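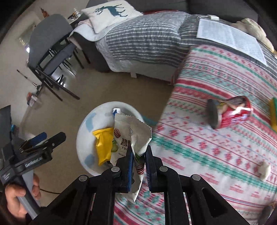

Truston Hand-Held Gripper, Pair

Equipment > Hand-Held Grippers > Truston Pair

The Truston is a two-finger gripper worked by hand. It is sold as a pair, one for each hand, and is meant for recording household tasks that will later be used to train robot arms. Gedetti supplies it to research labs and to contractors who record in ordinary homes. Because most of that work is done in bedrooms, kitchens and living rooms, this page covers the working rules along with the specifications. Please read both before ordering.

What is in the case

Two grippers, left and right
One spare set of finger pads
Hex key for the pivot screws
Printed copy of the Home Recording Rules
Carry case with foam insert

Specifications

Maximum load per gripper: 400 g
Operation: hand grip, spring return
Recommended working time: 10 minutes, then a break
Use: indoors, dry objects
Warranty: 18 months

The load limit applies to one gripper. Using both grippers on one object does not double it, since the weight shifts as the object turns. Drink cans are fine when empty. Full ones should be left out of the task.

Suitable tasks

The Truston works best on light objects that can be pinched from two sides. Clearing snack trash off a bed is a good starter task. A torn wrapper is soft and has no fixed shape, a crushed soda can is rigid but dented, and a piece of crumpled tissue weighs almost nothing. Each one asks for a different amount of closing force, and an operator can practice all of them in one room. A patterned blanket under the objects is allowed and does not need to be swapped for a plain one.

Do not use the gripper on glass, knives, hot dishes, medicine, pets or anything plugged in.

Rules for recording in homes

These rules follow the Sầm practice sheet, which we include with every pair. Labs with their own rules may use those if they are stricter.

1. Get written permission from the resident before the first recording. Permission covers named rooms only.

2. Leave the room the way people live in it. Bedding, chairs and personal things stay where they are unless they create a hazard or show private information.

3. Look for paper. Printed sheets, mail and labels often end up on beds and tables. Turn them over or move them out of the room if they carry names, addresses or account numbers.

4. Check the floor. Cables across a carpet should be moved or taped down along the whole walking path. Poles and stands should be set where the operator will not back into them.

5. Keep both grippers in hand during a take. If only one is working, hold the other still and clear of the object.

6. Grip the object, lift, then move. Dragging a wrapper across a blanket catches the fabric and gives a poor recording.

7. Do not squeeze past the point where the object is held. Over-gripping is the most common fault we see in returned recordings, and it also wears the pads.

8. Food packaging is handled after food is removed. Wipe the pads between homes and after any sticky item. Use a damp cloth, no solvent.

9. Stop if a person who has not agreed to be recorded enters the room. Delete that take.

10. Before leaving, put back what was moved and walk through the room with the resident.

Checks before each session

Open and close each gripper several times. The fingers should meet evenly and return without sticking. Look at the pivot screws and tighten any that have backed out, but stop when the play is gone – a screw that is too tight makes the fingers slow to open. Replace a pad if its edge has lifted. Take a gripper out of use if the linkage is bent, and do not try to straighten it.

Write the result in the session log. A line is enough.

Accessories

Testasex pad set, soft: for thin film, tissue and paper
Testasex pad set, standard: same as fitted
Replacement return spring
Wrist strap

Soft pads wear faster than standard pads and are not covered by the warranty.

Ordering

Pairs ship within 2 working days. Single grippers are available as replacements only, and we need the serial number of the one being replaced. Orders received after noon on Friday go out the following week.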